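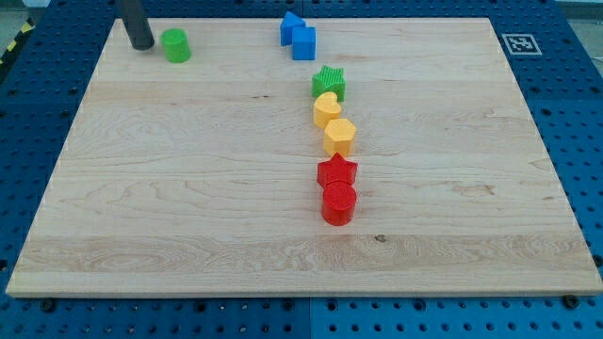 Flilta Releases Teaching Kit for Showing Robot Arms a Task by Hand

ZUSMONT, August 22, 2020 - Flilta today released Clirska, a teaching kit that lets a person show a robot arm a task either by moving the arm directly or by steering it from a handheld controller. The kit records both kinds of demonstration in the same format, so a shop or lab can mix them when it trains a task.

Clirska is sold for bench work: sorting, placing, lining up and nudging parts across a flat surface. The first release includes the recording software, a wired handheld controller, a foot pedal and a set of practice tasks. It works with the Asadi line of arms, which Flilta has sold since it opened its Zusmont office.

The practice tasks are built around children's shape-sorter blocks on a maple board. A new operator starts by pushing a single cylinder to a marked spot, then moves on to putting blocks in a line and grouping them by color. The yellow heart and the yellow hexagon are used together in a later exercise, where the operator has to bring two blocks side by side without tipping either one. Blocks in red, blue and green fill out the remaining exercises.

"People learn the controls faster on blocks than on their own parts," said Samira Daher, product manager for Clirska. "If you knock over a star you pick it up and go again. Once they have the feel of it we move them to whatever they make."

Two ways to teach

In hand guiding, the operator holds the arm near the wrist and presses the pedal. The motors go slack enough to be pushed, and the software saves the position of the arm and the view from the overhead camera until the pedal is released. Hand guiding suits short moves and first attempts.

In remote mode, the operator stands or sits back from the table and steers the tip of the arm with the controller. This keeps hands and sleeves out of the camera view, and that makes the recordings easier to train on. Remote mode takes longer to learn. Flilta suggests one full shift of practice before recording anything meant for use.

Either way, the operator can mark a demonstration as good or bad as soon as it ends. Bad ones are kept in a separate folder and are left out of training unless someone puts them back. A demonstration can also be trimmed at the start and finish, which was the change most often requested by the trial sites.

Trial results

Flilta tried Clirska at 2 sites over the spring and early summer. Across both, 9 operators recorded 208 demonstrations of the block tasks. None of the operators had programmed a robot before. Most began with hand guiding and changed to the controller for the pushing tasks, where a small slip in the wrist sends a round block rolling off course.

Hiếu Triệu, who leads the motion group at Flilta, said the trials changed how the controller behaves close to an object. "We had one speed for everything. Operators would cross the board fine and then hit the block too hard at the end. Now the arm slows down when you squeeze the trigger halfway, and you can creep up on it."

The trials also led to a shorter setup. The board is bolted to the table and a printed square marker is placed beside it so the camera can find its position. In the current version, the software checks the marker at the start of each session and will not record if it can't be read. Earlier versions gave only a warning, and several early recordings had to be thrown out.

Availability

Clirska can be ordered now in the United States and Canada. Customers who already own an Asadi arm can buy the kit alone. The arm's control box may need an update, which Flilta will supply at no charge. Each order includes 20 hours of remote support, to be used within a year of delivery.

A second set of practice tasks, covering picking up and stacking, is planned for December. It will be a free download for registered owners. Support for grippers made by other companies is being worked on and has no release date.

About Flilta

Flilta makes teaching and recording tools for small robot arms. The company is based in Zusmont and sells to machine shops, packaging firms, schools and research labs. Requests for demonstrations and press copies of the operator guide may be sent to the Zusmont office, attention Samira Daher.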